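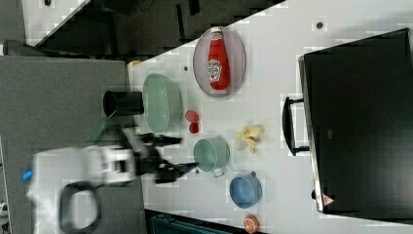
皿にケチャップ、ミントグリーンの鍋とボウル。

六月に入ってから、家で弁当を作るのをやめた。やめたと書くと潔いが、正確には木曜の朝に寝坊し、金曜も寝坊し、そのまま制度が消滅したのである。

弁当生活は47日続いた。冷蔵庫に貼った表に丸をつけていたので数字だけは確かだ。丸の内訳を白状すると、後半はほぼ卵焼きと冷凍ブロッコリーで、最後の週に至ってはブロッコリーすら凍ったまま詰めていた。昼には溶ける。保冷剤を兼ねた副菜である。

そもそも始めたきっかけは、職場の隣の席のニャン・キエウさんだ。彼女の弁当は毎日ちがう。しかも前の晩の残りだと言う。うちの前の晩の残りといえば、洗っていない茶碗くらいしかない。どうやったら残るのかと聞いたら「多めに作るんです」と返ってきた。なるほど、と思って多めに作ったら、多めに食べた。翌朝の弁当箱は空で、腹だけが重かった。

節約にはなったのか、という質問もよく受ける。最初に弁当箱を買った。汁が漏れたので別の弁当箱を買った。仕切りが気に入らずにもう一つ買い、計3個。さらに弁当箱を入れる袋、その袋が入る鞄。ここで家計簿をつけるのをやめた。数字は人を幸せにしない。

作り置きにも手を出した。日曜の夜に二時間かけてきんぴらとひじきを仕込み、容器に日付まで書いて並べた。月曜はうれしい。火曜もまあいい。水曜になると、ひじきのほうがこちらを見ている気がしてくる。木曜、私は外でカレーを食べていた。帰宅して冷蔵庫を開けるときの後ろめたさは、浮気というものに近いのではないか。経験がないので断言はしない。

いまは駅前の「ナカ」という定食屋に通っている。鯖の味噌煮が出てくるまで8分かかり、その間に店のテレビで知らない町の天気を見る。味噌汁はやや塩辛い。小鉢はひじきだった。人の作ったひじきは、なぜかこちらを見てこない。

先日、ニャンさんに「お弁当、もう終わりですか」と聞かれたので、夏は傷みやすいからと答えた。では秋からまた、と言う。そうですね、と言ってしまった。冷蔵庫の表はまだ剥がしていない。48個目の欄が白いまま、横に歯医者の予約だけ書き足してある。

弁当箱はいま、一つが輪ゴム入れ、一つが薬入れになった。残る一つは蓋が見つからない。見つかったら考える。

シェア 8　コメント 2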